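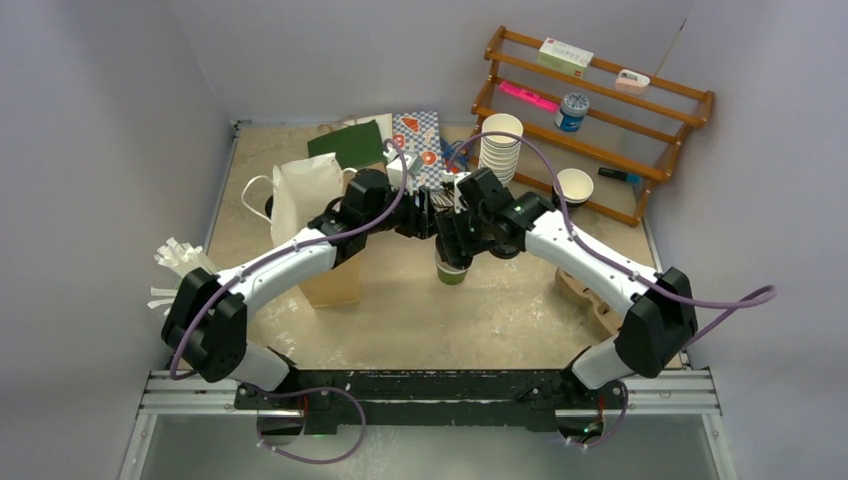

Projects > Skotgate > Paper Cups and Bags

# Skotgate Paper Cups and Bags

A small collection about the humble party table: paper cups, paper straws and a paper bag with rope handles. I love this stuff! Paper tableware is light, it creases if you look at it wrong, and every cup ends up with its own little dents.

## What's in it

778 short clips of cups being picked up, held and moved, plus a text file of notes for each one. The items you'll meet most:

- small paper cups, some plain white, some with a green lower half and a white rim
- white paper straws, kept in a sage-green container (they bend at the tips, and I let them)
- a white bag, brown kraft on the inside, stood open
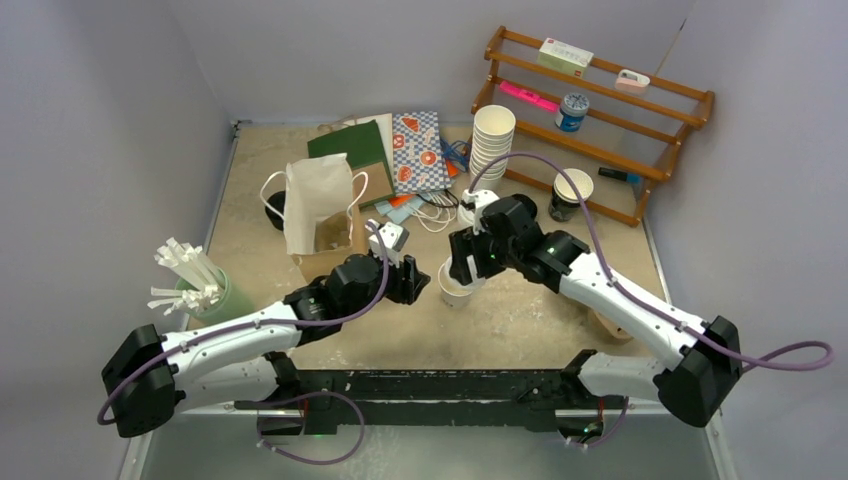 Bags were the fun part to write up. A crisp new one and one that has been opened twenty times behave so differently that I gave them separate tags, `bag_new` and `bag_soft`. Cups get `plain` or `green`, and straws are just `straws`.

## Known gaps

- 91 clips have no notes yet.
- Version 2 renamed `beaker` to `cup`. Old scripts will need a quick find and replace.
- No lids. I'd love to add lids!

## Using it

Unzip, open `index.csv`, and start with the `green` rows, which are my favorites. Corrections to the notes are very welcome, even tiny ones.

Put together by Hugo Barroso. Last edited 18th January.

Related collections

- Ullel: Napkins and Plates
- Abu Hammour Picnic Things
- Mullel Gift Wrap

Contact | © Skotgate | Back to top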